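Les petits sacs kraft à anses ficelle Talta : ma fiche complète

Temps de lecture : 4 min
Dernière mise à jour : mars
23 partages · 14 commentaires

On me les redemande tout le temps, ces petits sacs, alors voilà enfin une vraie page rien que pour eux !

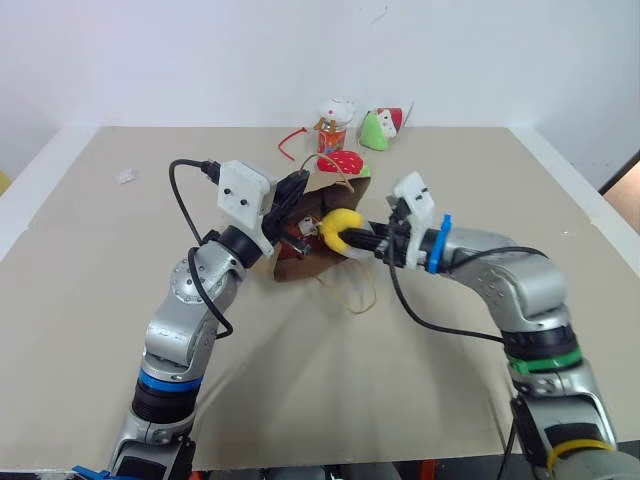

Je les ai pris au catalogue par flemme, je l'avoue, un soir où il me fallait de quoi emballer des cadeaux d'anniversaire, et depuis j'en ai toujours une pile sous le comptoir. C'est du papier kraft brun, tout simple, sans logo ni dorure, avec deux petites anses en ficelle. On peut écrire dessus, tamponner, coller une étiquette (ou rien du tout, moi je les aime nus).

Le modèle

Je ne propose que le petit format de chez Talta. J'ai essayé le moyen l'an dernier, et franchement, pour des babioles, il avale tout : on met trois bricoles dedans et on a l'impression d'offrir un sac vide. Dans le petit, une peluche de poche et deux ou trois douceurs, et c'est déjà bien rempli, ça dépasse même un peu en haut et c'est ce que je préfère.

Le papier se froisse, autant le dire tout de suite. Si vous voulez un sac raide comme une boîte à chaussures, prenez plutôt la gamme cartonnée de Branby (plus chère, très chic, je peux la commander). Celui-ci prend des plis dès qu'on le manipule, et une fois ouvert deux ou trois fois il a cet air chiffonné de sac du marché. Moi j'adore. Ma sœur déteste et les repasse au fer tiède entre deux torchons, il paraît que ça marche très bien.

Les anses

C'est de la ficelle fine, souple, qui retombe où elle veut. Très jolie, mais un peu pénible au moment du remplissage parce qu'elle vient se mettre pile devant l'ouverture ! Je les rabats toutes les deux vers l'extérieur avant de commencer. Pour fermer, un nœud lâche entre les deux anses suffit. Pas de double nœud pour les petits, sinon c'est vous qui passerez le goûter à les défaire.

Côté poids, je reste raisonnable : des peluches, des sachets de bonbons, un petit livre souple, pas de souci. Un pot de confiture, non. J'ai tenté, j'ai ramassé la confiture.

Comment je les remplis

D'abord une grande feuille de carton à plat sur la table. Ça protège le plateau, et quand je prépare une grosse série je peux noter des prénoms directement dessus au crayon, devant chaque sac. Ensuite j'ouvre bien le sac avec la main à l'intérieur, jusqu'au fond, en poussant dans les coins. C'est bête, mais un sac mal ouvert penche toujours, et il finit par se coucher dès qu'on y glisse quelque chose d'un peu lourd.

Les petites choses vont au fond, les peluches par-dessus. En ce moment ce sont les fruits qui partent le mieux, la banane et la fraise surtout. La banane est un peu traître avec sa courbe : il faut la rentrer debout, le long du papier, sinon elle bloque l'ouverture et on ne peut plus rien ajouter. La fraise, je la garde pour la fin, posée juste sous les anses avec sa queue verte vers le haut (c'est elle qu'on voit en premier en ouvrant, et ça fait toujours son effet).

Pour Noël je remplace les fruits par un lutin à chapeau pointu. Le chapeau sort du sac, tant mieux !

Je vous déconseille le papier de soie tassé dans le fond, il prend toute la place dans ce format. Une seule feuille froissée sur le dessus, et encore, si vous y tenez.

Les lots

Lot de 14 sacs : c'est ce qu'on me prend pour un anniversaire ou une petite classe.
Lot de 30 : pour une kermesse, un marché, une grande famille.
Lot de 70 : prévoyez un placard au sec.
Carton de 300 : seulement sur commande, je n'ai pas la place de le stocker et mon dos non plus.

Les sacs arrivent pliés à plat, anses déjà posées. Rangez-les couchés et surtout pas à la cave, le kraft boit l'humidité et se met à gondoler. Les peluches sont vendues à part, à la pièce, et je ne garantis pas qu'il reste toujours de la banane.

Pour aller avec

La ficelle Jurić, en petite pelote, est presque du même ton que les anses et je m'en sers pour attacher les étiquettes. J'ai aussi les étiquettes rondes de l'atelier Zovine, percées, en blanc cassé ou en vert sapin, qui prennent très bien l'encre des tampons. Le feutre noir ordinaire va aussi, laissez-le sécher un moment avant d'empiler, j'ai eu des prénoms imprimés à l'envers sur les sacs voisins.

Vos questions qui reviennent

Oui, on peut y mettre des biscuits, mais dans un sachet fermé d'abord, le beurre fait des auréoles sur le kraft. Oui, ils se réutilisent, les miens font facilement trois fêtes avant que les anses ne lâchent, et ensuite ils finissent au bac à papier sans leur ficelle. Et non, je ne les ai pas en rose ! J'ai demandé deux fois à Talta, je redemanderai au printemps.

Partager cette page · 14 commentaires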